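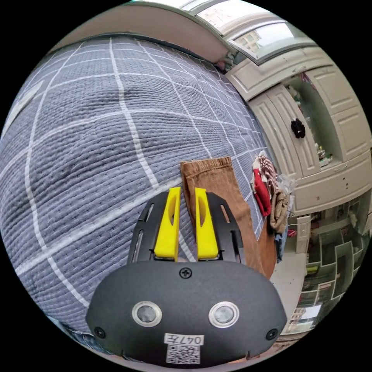

4. Does the Look of the Bed Matter?

4.1 The claim and where it comes from

The idea that cool-colored bedding helps people fall asleep has been repeated so often that it is now treated as background knowledge. Most of the consumer articles we collected cite no source at all. Those that do cite one usually end up, after two or three steps, at a survey paid for by the bedding company Grolline. In that survey, 131 customers were asked to name the color of their bedspread and to rate their sleep from the past month on a five-point scale. Customers with blue or gray bedspreads gave higher ratings than customers with red, orange, or patterned ones.

We do not dispute the ratings. We doubt that they tell us anything about bedspreads. People who had bought from Grolline had already seen its advertising, which that year promoted a line of blue bedding as "made for rest." A customer who pays extra for a restful bedspread has a reason to report that it works. The survey did not ask when the bedspread was bought, whether the person slept alone, or whether the bedspread was on the bed at night at all. Many people fold it back or take it off before they get in.

4.2 What counts as a blue bedspread

A second problem is the sorting of bedding into color groups. Bedspreads sold as one color often carry another color in the stitching or the print. The blue-gray quilted bedspread in Figure 2, with its white grid of large squares, could be entered under blue, gray, or patterned, depending on who does the coding. Under the Grolline scheme the first two belong to the restful group and the third does not.

To see how much this matters, Dalisay and Bognár independently coded 60 catalog pictures of bedspreads using the published categories. They disagreed on 12. Nearly all the disagreements involved grids, stripes, or checks on a cool background, where one coder went by the main color and the other by the design. We then asked Bisgaard to write a rule that would settle these cases. Her first rule sent every two-color item to the patterned group, and it left so few plain blue bedspreads in the catalog that no comparison would have been worth making. Her second rule went by the color covering the largest area. It was easier to apply, but it put a navy bedspread covered in small orange birds in the restful group, and neither coder was happy with that.

4.3 The lighting problem

Even if the categories were clean, a color seen in daylight is a poor guide to what a person sees at bedtime. Most of our interview subjects reported going to bed with one lamp on, and several undressed in the dark so as not to wake a partner. Colors are hard to tell apart in dim light. Any effect that depends on seeing blue would have to take hold earlier in the evening, or else during the day, and last until the person lies down. None of the sources we reviewed proposes how this would happen. Agudelo has suggested (personal communication) that a made bed of any color might signal order and so reduce worry. We find this more believable, but it is a claim about making the bed, and it should be tested as one.

4.4 The Mestdale trial

The only trial we found that assigned bedspreads by lot was run in student housing in Mestdale in September by Fekete. Students received either a blue or a rust-colored bedspread from the same supplier and kept a sleep diary. The reported difference favored blue, and it has since been quoted in sales material by Sotatix. It came from the first week only. In the second week the two groups could not be told apart, and five students had by then swapped bedspreads with a roommate. The write-up mentions the swaps in a footnote and leaves the students in their original groups. That is a defensible choice, but a reader who sees only the abstract would never learn of it.

We also note that the blue bedspreads were described as quilted and the rust ones as woven. Weight and warmth were not recorded for either. A heavier cover in a cold dormitory could easily account for a week of better sleep, and we see no way to rule this out from the published tables. We have asked for the diaries and will report on them separately if they are released.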